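Archive Notes: Declassified Photo Interpretation Reports Now Searchable

August 12, 2021

The Ruddock collection of photo interpretation reports has been added to the reading room catalog and can be searched by target name, report date and originating office. The release covers 1,435 reports, most of them between two and six pages long, written during the Cold War by analysts working from aerial and satellite film. About a third of the work in preparing them went into the index, so this item deals mainly with how the index is built and where it can mislead.

Each report was assigned a record number when it was received from the declassification office. That number has no relation to the serial number typed on the cover sheet. Readers citing a report should give both. The cover serial identifies the document as its authors knew it; the record number identifies the released copy, including its particular set of redactions. In 26 cases the same report was reviewed and released twice with different passages withheld. Both copies have been kept and are cross-referenced in the notes field.

Target names follow the spelling on the cover sheet. This causes trouble with places that were transliterated by several offices over the years. The rail yard and depot at Zokalville appears under three spellings, and the barracks complex at Virkosska under two, one of which was also used for a separate radar site north of the river. A search on the standard spelling will return the variants, but a search on a variant returns only that variant. Coordinates are given where they survived review. Where they were withheld, the map sheet reference has been entered if it could be read.

Report dates need some care. The date in the catalog is the date of the report. The date of the film is usually earlier, sometimes by many months, and it was often redacted to protect the collection schedule. A statement that a motor pool was "unchanged since last coverage" therefore says little unless the earlier coverage can be identified. Where a report cites a previous one by serial number, the link has been added. Where it cites only "previous reporting," no link was attempted.

Confidence terms were also indexed. The analysts used "probable" and "possible" according to office guidance, and the guidance changed during the period. In the earlier reports "possible" covers almost any identification made without a clear view of the object. In the later ones it is used more narrowly, and items that could not be identified are listed as "unidentified" with measurements only. Counts of vehicles or shelters taken from the two groups should not be combined without adjustment. The catalog records the term as printed and makes no attempt to convert it.

The scans were made at 400 dots per inch from the paper copies. Text recognition is good on the typed pages and poor on the tables, where column rules and faint carbon copies produced a large number of errors. Numerals are the weakest point. Anyone building an order of battle from these tables should check every figure against the page. The handwritten marginal notes were not transcribed, although their presence is flagged in the record.

The photographic prints that once accompanied the reports are mostly absent. Envelopes are present for many of them, marked with frame numbers, and 15 envelopes still hold line drawings traced from the prints. These have been scanned at the same resolution and filed behind the parent report. The drawings carry scale bars, but the paper has shrunk unevenly and measurements taken from them should be treated as approximate.

A second group of records, from the Bredevico accession, will be added in September. It consists mainly of cable traffic requesting coverage of particular sites, along with the replies. Several of the requests can be matched to reports in the present release, and those matches will be entered in the cross-reference field as the cables are processed. Until then, the field should be regarded as incomplete.

Corrections to target names and dates may be sent to the reading room desk. Please include the record number, the page and the text as it appears on the scan.
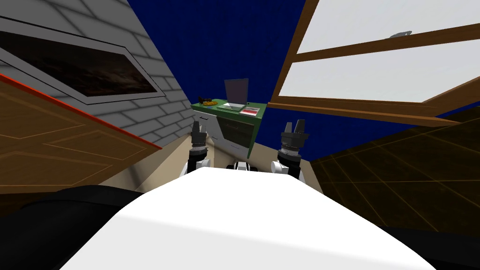
Corrections accepted before the second group is loaded will appear in the same catalog update. Those received later will be held for the next one, and the original entry will stay visible in the record history.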